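3.2 Task set-up

The student teams at Irnby each programmed one pick-and-place task: move a slice of bread from a two-slot toaster to a plate. Teams had 2 sessions and a limit of 9 attempts. 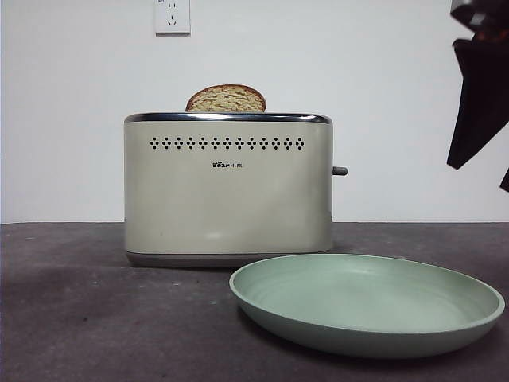

Figure 7. Workspace for the bread task, with the grey counter, green plate and gripper at upper right.

3.3 Scoring

An attempt was scored as complete if the slice lay fully within the plate rim. Panasiuk and Horobets scored all attempts independently.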